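# Bottle cell FAQ – Kusmont bench

Last revised 3 August 2018. Applies to the Wei arms on the timber table only.

**How often are the finger plates checked?**

At every changeover. Close the gripper fully and look for a gap where the two plates meet. Any visible gap means re-torquing the finger screws and re-homing. The wrist camera has the fingers in view, so the check can be done from the monitor.

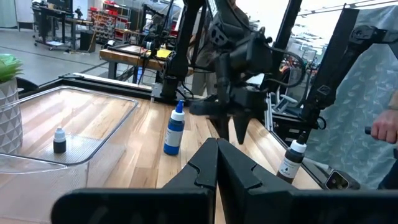

**When does the gripper need re-homing?**

After any finger change, any power loss under load, or 3,747 cycles on the counter, whichever comes first.

**Can I move the table clamps?**

Only with both arms parked and de-energised. Re-run the base calibration afterwards – the old offsets are not valid once a clamp has been loosened.

**Which bottles can be used for a grip test?**

Food colouring bottles, caps tight. Mix the sizes and colours. Dark bodies with white caps are the harder case for the vision threshold, so include at least two.
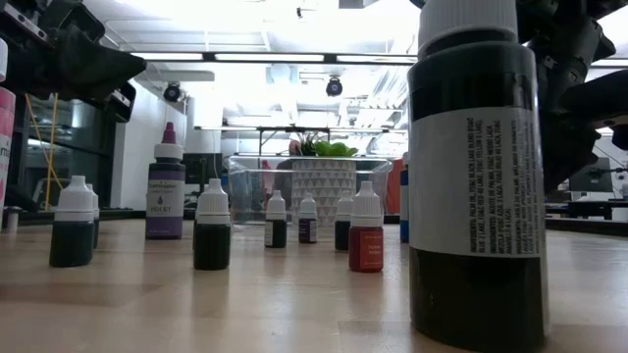

Set grip force to the low preset for the small droppers and step up one preset for anything larger. If a bottle slips twice at the same preset, clean the plates with isopropyl before changing the value.

**Where do spare fingers come from?**

Jundwood stocks them in pairs. Do not mix an old plate with a new one.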